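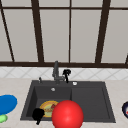
Minutes, Umham Residents' Forum – policing and public order meeting
Tuesday, March 23, 2021, online, started late (sound trouble)

Minutes of last meeting: agreed, one correction. The road closure was on Zositz Street, not Zositz Lane.

**1. March to the town hall**

- Organizers still want to go ahead. Notice went to the police and the town, no written answer from either.
- Police liaison joined for this item only. Position is that gatherings are limited under the current health order and a march would be broken up. Asked which part of the order. Will send it.
- Long discussion. Several people felt the warning was meant to scare folks off. Others said they wouldn't bring kids if there's any chance of arrests.
- Motion to put the march off until September. Failed.
- Motion to hold a standing protest in Pomura Square instead, spaced out, masks, no amplified sound. Carried, 2 against.
- Route permit request stays in for now. Costs nothing to leave it.

**2. Petition**

992 signatures handed in, clerk has accepted 909. The rest thrown out for bad or missing addresses. We are over the number needed either way, so it goes on the council agenda. Request a list of the rejected ones – clerk says that may not be possible, privacy. Ask again in writing.

**3. Stops on Jabłońska Street**

- More complaints of people being stopped on the way home from the late shift. Same corner by the bus shelter every time.
- Liaison had left by this point so no reply. Should of been taken first, move up the agenda next time.
- Complaint forms: the online one times out before you can finish. Paper copies at the library desk.
- Anyone stopped, write down the time, place and badge number the same day. Don't post it, send it to the forum address.

**4. Legal observers**

Training is one evening, online. Need more for the square. Vests are in the hall cupboard, key with the chair. Question about whether observers can also carry signs. No.

**5. Letter to the council**

Draft read out. Cut the second paragraph, too long and repeats the petition. Some wanted "unlawful" changed to "unfair" – left as is after a show of hands. Goes out under the forum's name only. Secretary to send by Friday.

**6. Any other business**

- Pomura Square lights still out on the north side. Reported twice.
- Complaint about the flyers being stuck on private fences. Please don't.
- Request for minutes to go out faster. Noted.

Actions
- Secretary: letter, written request to clerk, chase liaison for the wording of the order
- Chair: observer sign-up, tell the town abuot the change to a standing protest
- All: paper forms to anybody who needs one

Next meeting same link, same time. Date to be emailed.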